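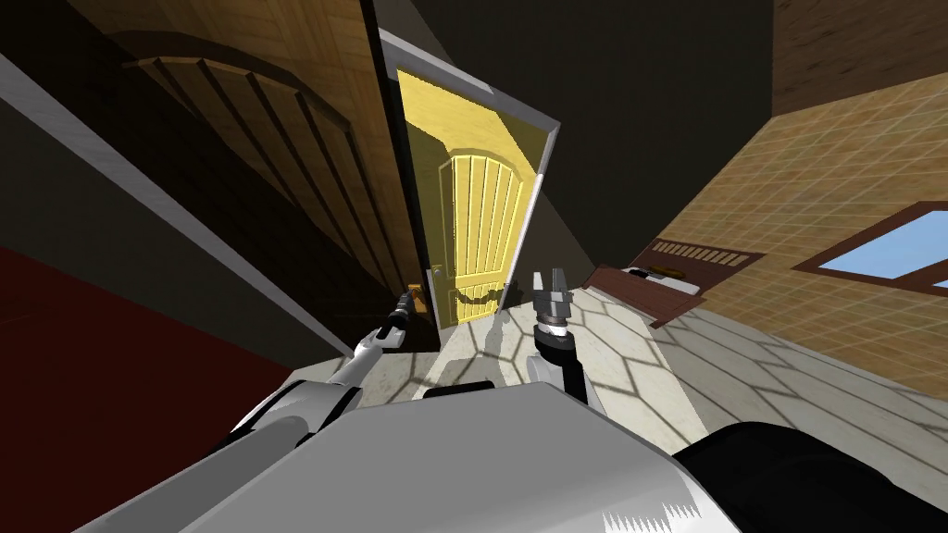
Je joue à Truvomen depuis le mois de novembre, et c'est seulement maintenant que je comprends comment fonctionne son système de métiers. Je précise que je ne suis pas une joueuse rapide. Je lis tous les dialogues, je parle à tous les marchands, et je prends des notes dans un cahier, comme en 2001 quand il n'y avait pas de journal de quêtes bien rangé.

Dans Truvomen, on ne choisit pas de métier au début. On arrive au port de Rudadton avec un manteau et un peu de monnaie, et le jeu regarde ce que l'on fait. Si on répare des filets, on devient meilleur avec les cordes. Si on passe ses soirées à l'auberge, on apprend à négocier (et à perdre aux dés). J'ai trouvé cela très beau pendant les premières heures, et ensuite un peu fatigant, parce que chaque petit geste me semblait une décision pour la vie.

Mon ami Andri Wallner, qui a terminé le jeu deux fois, m'a dit d'arrêter de réfléchir. Selon lui, avant le niveau 25, presque rien n'est définitif. On peut aller voir la tisserande du quartier haut, lui payer 70 pièces, et elle défait un apprentissage pour nous rendre les points. Je l'avais rencontrée, cette tisserande, mais je croyais qu'elle vendait des écharpes.

Depuis, j'ai changé trois fois de direction. J'ai été cordière, puis guide de montagne, et en ce moment je suis herboriste avec un niveau honteux en cuisine. Le combat reste pour moi la partie faible. Les ennemis du marais ont trop de vie et pas assez de caractère, et l'esquive répond avec un petit retard quand on porte un sac plein.
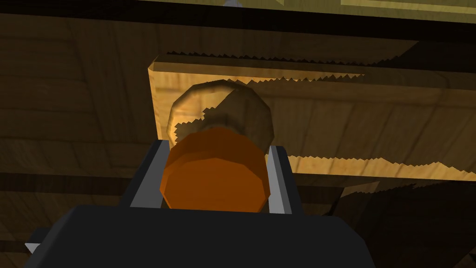 Le mode à deux joueurs, par contre, m'a surprise. Je l'ai essayé avec Brigitta Imhof, un soir vers dix heures, et nous avons joué jusqu'à une heure que je préfère ne pas écrire. Les métiers se complètent vraiment : elle posait les cordes, je préparais les remèdes, et nous avons passé le col de Galli sans perdre une seule mule. Quand je le traverse seule, j'en perds toujours une. Il manque encore une manière simple de partager le coffre — pour le moment, il faut déposer les objets par terre, et Brigitta ramasse tout ce qui brille.

J'en suis à 59 heures de jeu et je n'ai pas encore vu le désert. Si quelqu'un sait où se cache le deuxième professeur d'herboristerie, je veux bien un indice dans les commentaires, mais pas la réponse complète, s'il vous plaît.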